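# Questions people ask about my recordings

**Is this your job?**

No. I make field recordings and short sound pieces, and I do bookkeeping for Drurkico in the mornings. The recordings have never paid the rent.

**How many are there?**

1,181 are on the site. Another batch is waiting to be labelled, and I label slowly.

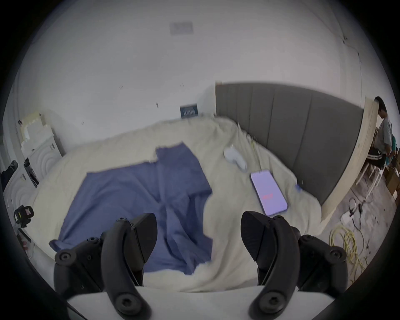 *Blue-violet cloth on the cream blanket.*

**Can I use one in my film or podcast?**

Yes, if it's non-commercial and you credit the Sindham Recordings. For anything paid, write first. Olaia Benítez used two of them in a radio play and sent me the finished thing, which I liked very much.

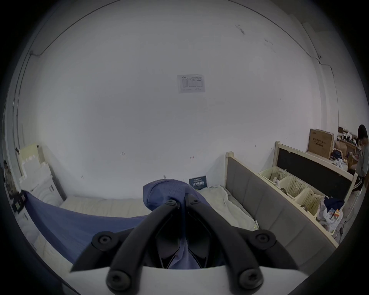

Commercial use costs 80 euros per recording, whatever the length. I don't do exclusive licences.

**Do you take commissions?**

Sometimes. I did one for Istine in January and it took all month -- so ask early.

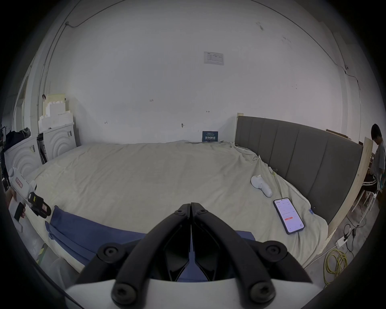
**How quickly do you reply?**

Email is best, and I answer in the evening. I don't read messages sent through apps. The phone can lie face up on the bed with its screen lit, as it does here, and I'll still get to your email first.

**Do you sell prints or tapes?**

There was one tape, *Lozano*, with a cover by Bohdan Shevchuk. It's sold out and I have no plans to repeat it.

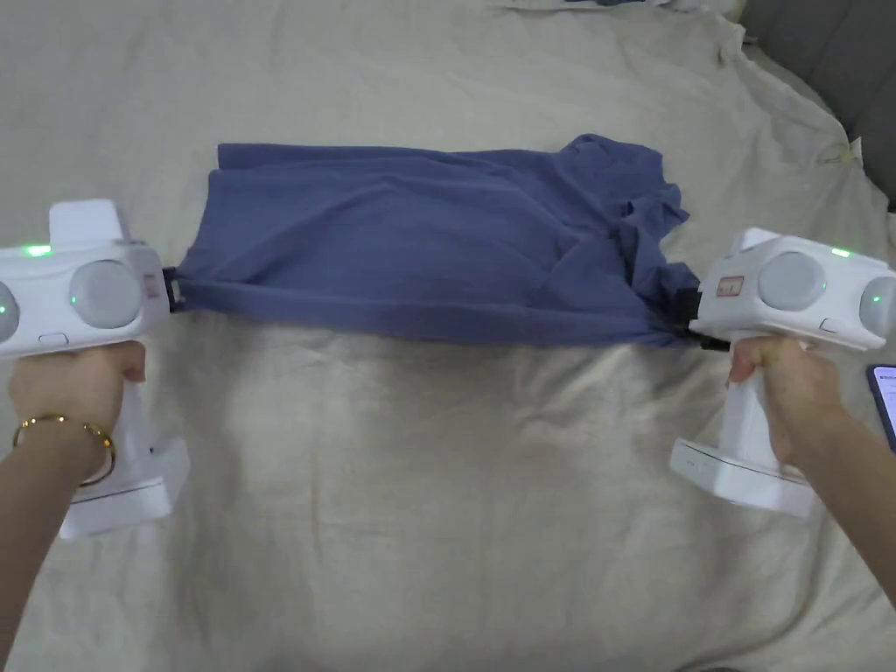

**What do you record at home?**

Mostly small, quiet things: taps, drawers, the radiator. Fabric is harder than it sounds. A piece of clothing stretched between two hands, like the blue-gray one over the bedsheet, needs a close microphone and the window shut.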